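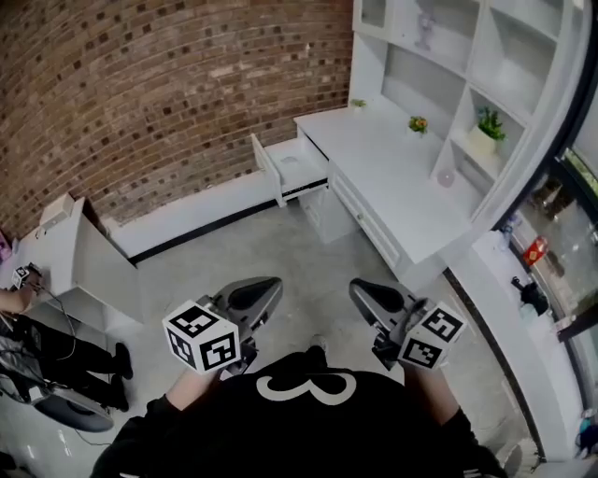
Curved interior brick wall with a low white cabinet along its base and a white desk with one drawer open.

Curved brick wall

By Otis Haddad
25 January 2026

A curved brick wall is a wall built of brick on a line that bends in plan. Such walls are used in houses, garden enclosures, stair towers, kilns, wells and, more recently, offices and other interiors. They may be laid with ordinary rectangular bricks or with bricks made to a taper, called radial bricks.

Geometry

When rectangular bricks are laid along a curve, the vertical joints become wedge-shaped, wider on the outer face than on the inner one. On a gentle curve the difference is small and is taken up by the mortar. As the radius gets shorter, the outer joints open up and the corners of the bricks begin to stand out from the face, giving a faceted surface. Bricklayers deal with this by using headers, which show only the short end of the brick, or by cutting the bricks to a taper.

Stretcher bond is common on large curves. Header bond is the usual choice for tight ones, including wells and chimneys.

Setting out

The curve is normally marked from a fixed center point with a rod or wire called a trammel. Where the center falls outside the site or inside another structure, a template is cut from sheet timber and moved along the wall as each course is laid. The face is checked for plumb at several marked points, which stay the same from the bottom course to the top.

Strength

A curved wall resists sideways loads better than a straight wall of the same thickness. The serpentine wall, also called a crinkle-crankle wall, uses this property and can stand one brick thick without piers. Walls of this kind are found in eastern England and in parts of the United States, often around kitchen gardens.

Curved walls still need movement joints. These are generally placed where the curve meets a straight run.

Interior use

Many curved walls inside buildings are not structural. They may be half a brick thick and tied to a frame behind, or made of thin brick slips fixed to a curved board. Mixed batches of darker and lighter bricks are often chosen to hide small differences between deliveries.

Furniture is a known difficulty. Straight cabinets leave gaps against a curve, so base units are either built in short sections or made with a shaped back panel. Desks are usually set away from the wall.

Example: Condside

The round house at Condside was built for the Kullero brickworks as a drying store. Its wall is laid in header bond up to the sill and in stretcher bond above it, with a change in mortar color at the same level. The building was surveyed by Bernice Sulemana and Colm Ó Dubhghaill, who recorded 1226 tapered bricks in the doorway reveals and found 2 different maker's stamps. The second stamp belongs to the Clondier works, which supplied replacements after part of the wall was rebuilt.

See also

Brick bond
Crinkle-crankle wall
Radial brick
Trammel

Further reading

Mac Carthaigh, Caoimhe. Round Work in Brick. Ní Mhurchú.

Contact the editors | © 2026 Ní Mhurchú | Back to top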